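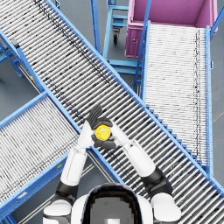 Figure 8.1 A roller conveyor with blue side rails.

Chapter 8: Friction at Work

Push a crate across a concrete floor and you'll feel friction right away! Put the same crate on rollers and one finger may be enough. In this chapter we'll find out why, and we'll measure it too.

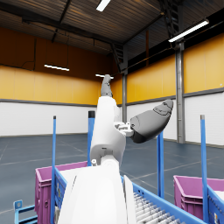
Predov wrote to us after trying the first lab: could sliding friction and rolling friction really differ by that much? Yes, they can. A crate that takes 80 newtons to drag may need only 2 newtons to roll (try it with a spring scale and a few round pencils).
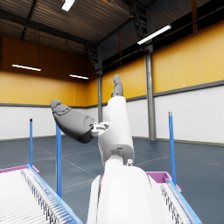 Weight matters as well. Load the crate until it weighs 900 newtons and both forces go up, so keep your scale handy for Section 8.1.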